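Shop Floor Talk > Automation and Robotics > Has the arm changed your job or just your title?

Started by dulltap

dulltap wrote:
January 12, 2019

We do upholstered panels and seat pads for office furniture. 4 of us on my line until October, now it's 2 plus the arm. The integrator is Prandach, the software is something called Sillow, and the pitch to management was that the robot does the handling and we do "the skilled part." I have been sewing and stapling fabric for a long time and I would like somebody to tell me what the skilled part is supposed to be, since most of my day is now spent waiting on the arm and clearing whatever it stopped on.

The number they gave us at the kickoff meeting was 600 panels a week. Best week so far, 200. Before the arm we beat that by hand and went home on time.

I'm not against machines. I've run a pneumatic stapler half my life. But a stapler doesn't hold a meeting about itself every morning. Anyway, view from the gripper, which is what we get on the monitor at the station:
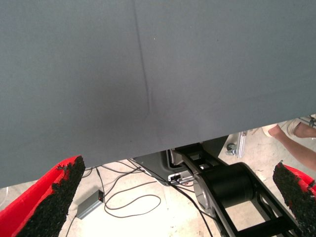
Gripper cam, gray panel, both fingers open.

Most of what I look at all day is that gray. You can't see the edge you care about, you can't feel whether the fabric has slack in it, and you're expected to say OK or not OK from a stool. Anybody else working like this?

---

Reply from kettleman_r:

Same boat, different product (mattress covers). Our place went with Ledent and the sales talk was word for word what you wrote. "Frees people up for higher value work." I asked what the higher value work was and got a slide.

What changed for me is that I used to be tired in the arms and now I'm tired in the eyes. I don't know that it's a win.

---

Reply from SengaD:

Senga Drummond here, I do integration work, not for Prandach and not for Ledent. I'll take the other side a little.

200 against a promised 600 three months in is bad but I wouldn't call it strange. Soft goods are hard. Fabric shifts, foam gives, and a panel that looks flat to a camera can have a fold running right down it. Whoever quoted 600 for the first quarter should be embarrassed. It doesn't mean the cell can't get there.

Also, if you're judging parts from a wrist view and nothing else, your setup is half finished. There should be a second view from the side. Ask for it in writing.

---

Reply from dulltap:

We asked. It's "in phase two." Everything anybody wants is in phase two.

I'll give you that fabric is hard. That's my whole point. It was hard before and we were paid for knowing how. The two people who went to packing knew more about how that cloth pulls in cold weather than anybody who has come in with a laptop.

---

Reply from Eyerusalem_D:

I moved from the line to "cell attendant" at Kahsay, so I've done the thing you're being pushed into. Some of it is better and I'll say so even if it's not popular here. My shoulders quit hurting. I sleep. I had not expected to care about that as much as I do.

But they didn't change the pay grade for almost a year, and the training was one afternoon with a binder. Everything I know about the arm I learned by watching it fail and asking the tech questions until he got sick of me. If I had it to do over I'd have made them put the grade and the training on paper before I touched the pendant.

- Eyerusalem Degefa

---

Reply from kettleman_r:

"My shoulders quit hurting" is real, no argument. What bugs me is they could have fixed that with a lift table ten years ago and they never did. It took a robot for anybody in the office to notice we had shoulders.

---

Reply from boltbin:

Unpopular opinion, but I think dulltap is sore about the two who moved and is hanging it on the arm. The arm didn't move them. A manager did. If your place had bought lift tables the same manager would have found another reason. Robots get blamed for a lot of ordinary cheapness.

---

Reply from dulltap:

Sure I'm sore. Wouldn't you be? But the manager had a number to point at, and the number came with the arm. No 600, no reorganization. I don't see how you pull those two things apart so cleanly.

Here's the other thing, and then I'll quit complaining for tonight. One more off the monitor.

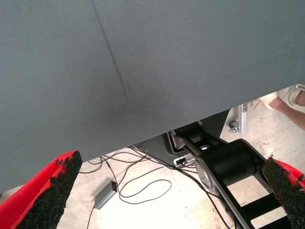 Housekeeping is the part of this job that grew the most and it isn't in anybody's description. Sweeping used to be the last thing on a shift and now it's floor, cords, padding on the fingers, connectors, all of it, and all of it lands on whoever is at the station. Look at the floor under that panel, thin dark cables looping all over the place and a little gray box with a red light on it sitting right down in the middle of them. You can see a bare leg and a white shoe back there on the right too, so there are people on that same floor. I brought up the cords at the morning meeting and was told it's temporary wiring. In my experience temporary wiring retires after I do.

---

Reply from SengaD:

OK, no defense from me on that one. Get the cables off the floor. Overhead drop or a proper cover, and the box gets mounted on something. It isn't a big job and it doesn't need a phase. I'd also look at those finger pads. The black facing looks rough in both your shots, and ragged along the edges in the first. Could just be how that material is made, I can't tell from a picture, but I'd want to know if it sheds onto light fabric.

I'd ask about footwear as well. What does your site require inside the cell?

---

Reply from dulltap:

Depends who's asking and who's visiting. For us it's safety toe. You'd have to take the rest up with the office.

Hadn't thought about the pads and pale cloth. We run a cream color next and I'd rather find out before than after. Thanks for that.

---

Reply from boltbin:

See, that's the skilled part. Knowing the cream is coming up and what black crumbs would do to it. Sillow doesn't know that.

---

Reply from kettleman_r:

Sillow doesn't pay him for it either.

---

Reply from Eyerusalem_D:

That's what I would push on. Write down every call you make in a week that the system didn't make. Every stop you cleared, every panel you pulled that it was ready to pass. Take that in when they talk about your grade. It's what finally moved mine. They kept telling me the arm ran itself and I had pages that said otherwise.

Fair warning, my supervisor tried to turn my list into a spec for the next software update. So keep a copy, and get the raise first.

---

Reply from dulltap:

That I can do. There's a clipboard at the station holding nothing but a cleaning checklist from the old line. I'll start Monday and post what I get, if the cell is up.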